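3.2 Dust left behind in shared containers

Our wider question was how much flour and fine meal is lost between the mill and the kitchen, and the bakers of Putadness were generous enough to let us follow theirs through one whole November. Sweepings were gathered and weighed by hand at closing time – a slow job, but a pleasant one in good company. 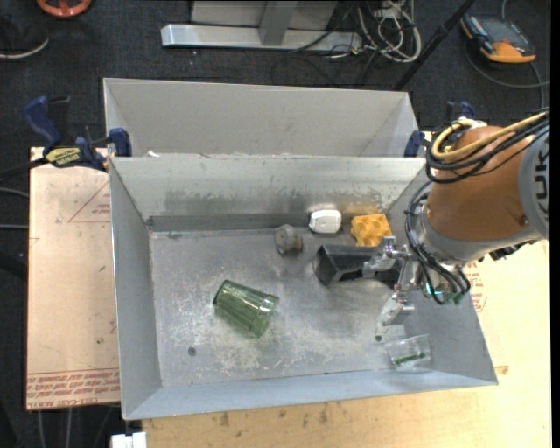
Figure 2. Sheet-metal bin with sloped walls; pale residue on the floor of the front compartment.

Residue of any sort is easily overlooked, and most households in Dandura told us, quite cheerfully, that they never thought of it as waste at all. Of the 1,000 kg bought in by the bakeries, 20 kg could not be accounted for in bread, cakes or stock, a loss of 2 per cent. We had rather expected the older shops to do worse, and were glad to find that they did not. 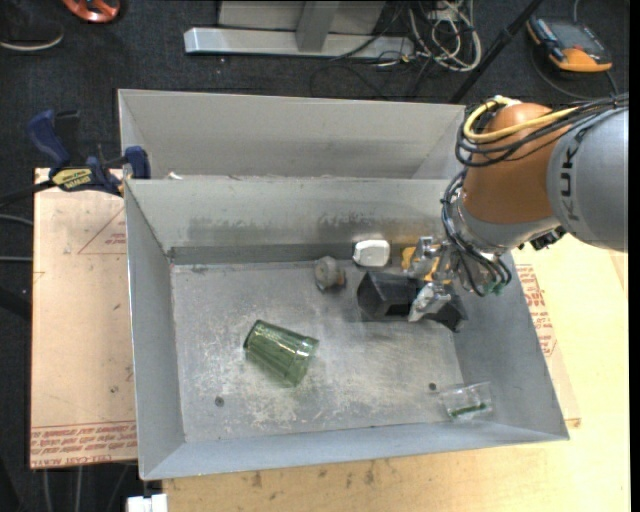

Figure 3. Bin on a table, with white powdery streaks and scuff marks on its flat floor.

The Tronport records, kept by weekly weighing, are taken up in the next section.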